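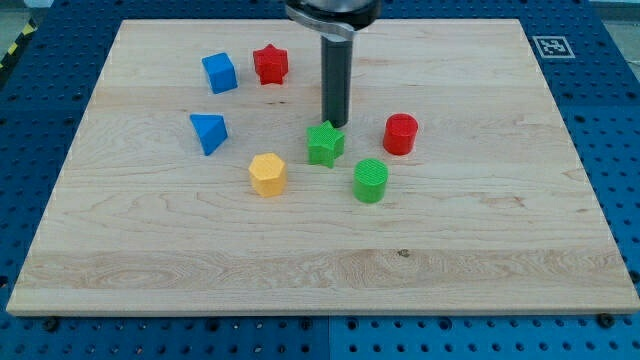

Wood grain

Print this article | E-mail this article

Wood grain is the direction, size and arrangement of the fibers in a piece of wood. The word is also used for the pattern seen on a cut surface, more properly called figure.

Flat-sawn boards are cut at a tangent to the growth rings and tend to show arches or wavy bands. Quarter-sawn boards are cut close to the radius and show narrow, straight lines. Quarter-sawn stock moves less in width as humidity changes, but the cut yields fewer boards per log.

Maple is diffuse-porous: its pores are small and spread evenly through each ring, so the rings stand out less than in oak or ash. Knots mark the base of a branch enclosed by later growth. Fibers bend around a knot, and planing against them causes tear-out.

The Surham survey by Shu-fen Yuen and Eduardo Macaraeg measured slope of grain in 1,357 maple boards and rejected 580 for structural use. Slope is given as a ratio of rise to length. Steeper slopes lower bending strength.

See also: Figure (wood); Knot; Sawing methods

Filed under: Materials > Wood and Timber

Contact us | Copyright Skorkomari Reference | Back to top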